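Hard rubbish collection returns to Vindville

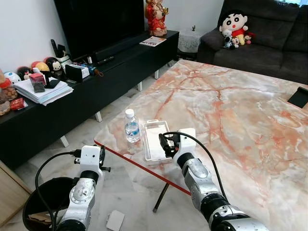 A marble-topped coffee table with a water bottle and clear plastic tray.

Hard rubbish collection starts again in November for all homes in Vindville and Hopkin. Each household can book 2 pickups a year, up to 3 cubic metres each time. Last year's service covered 2,142 bookings across 34 streets and estates.

Furniture, whitegoods and mattresses are accepted. Paint, tyres, gas bottles and loose glass are not. Stone and marble tops should be taken off their legs where possible and laid flat on the nature strip.

Bookings open on Sun 11 September through the council website or at the Boltora Road depot. Put items out no earlier than the night before.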